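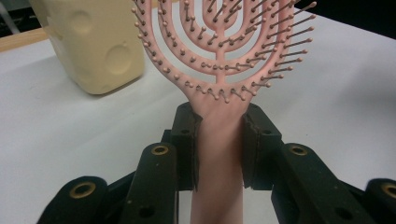 Section 7. Running the Hand-Held Gripper Table on Open Day

I wrote this section after our March open day in Ronport, when I had the gripper table to myself for the whole afternoon and made most of the mistakes you can make. If you have the table on 25th June, please read it through once at home and then keep it beside you. The arm demo across the hall is covered in Section 8, so skip ahead if that's your job.

What you need before the doors open

1. Collect the hand-held gripper from the Nordin cabinet. The cabinet code is 2881. The code for the side door is 1531, and I mix them up every single time, so write them on your hand if you have to.

2. Wipe the white table with a dry cloth. I used a spray cleaner in March and spent the first part of the session chasing a bowl that slid every time I touched it.

3. Look over the jaw pads. Scuffs are fine, ours have plenty. What you don't want is a pad that wiggles. If one does, snug up its screw with the small driver from the cabinet drawer. Stop as soon as it feels firm.

4. Open and close the jaws 10 times with nothing in them. They should meet evenly. If one side drags, check the joints in the finger links for fluff or hair. (You will find hair. We have a hairbrush in the prop box.)

5. Start a new session in Noratus and name it with your table letter and your initials. Do one short test recording and play it back before you let anyone line up.

Note: If Noratus asks you to update, say no! Dadholm's people will do that after the event. I said yes once and lost most of a morning.

Showing a visitor the pick

6. Begin with something that has a handle. My favorite is the pink hairbrush, because everyone knows what it is and kids love seeing it stand up straight in the jaws. Hold it by the flat part of the handle, below the neck, with one pad on each side.

7. Close slowly until both pads touch, then squeeze a little more. The handle is smooth, and if you grip it off center the whole brush wants to turn. Let go, line it up again and have another try.

8. Lift it a hand's width off the table, wait for a slow breath, and set it back down. That pause matters a lot to the recording. The software looks for it when it decides where the lift ends.

9. Now hand the gripper over. I stand beside the visitor and keep my own hands off unless they ask. Most people grab far too hard on the first go and then get it right by the second or third.

10. Press Save in Noratus if the pick went fine, or Discard if it went flying. Both are okay. We keep a count of each, and the visitors like hearing theirs.

Caution: Fingers stay out of the space between the links. They close like scissors near the joints, and I have the pinch to prove it. For small children, put your hand over theirs on the grip — never let them reach in to straighten the object while someone else is holding the trigger.

Caution: Don't grip the brush by its bristles. The round tips catch on things, and the open design gives the pads very little to hold. If a visitor wants to try it anyway, let them do it close to the tabletop.

Things people will ask you

"Where's the robot?" I got this one all day. I tell them that a person does the job by hand first, with the same kind of fingers the arm has, and the arm learns from those recordings. Then I point them across the hall so they can watch it try.

"Can I use my phone?" or "my keys?" Keys, sure. Phones, no. We dropped one in March, and although it survived I didn't enjoy the conversation that followed.

"Does it know what a hairbrush is?" My answer is that it learns where to hold things and how to lift them, and we leave the name out of it. That seemed to go over well with the grown-ups. The kids mostly wanted another turn.

Packing up

11. Close the Noratus session and wait for the green bar before you shut the lid.

12. Leave the jaws slightly open and put the gripper back on the middle shelf, links facing up.

13. Return every prop to the box and note anything broken on the sheet inside the lid. Spare pads are ordered from that sheet, so please use the part number and skip drawings like mine.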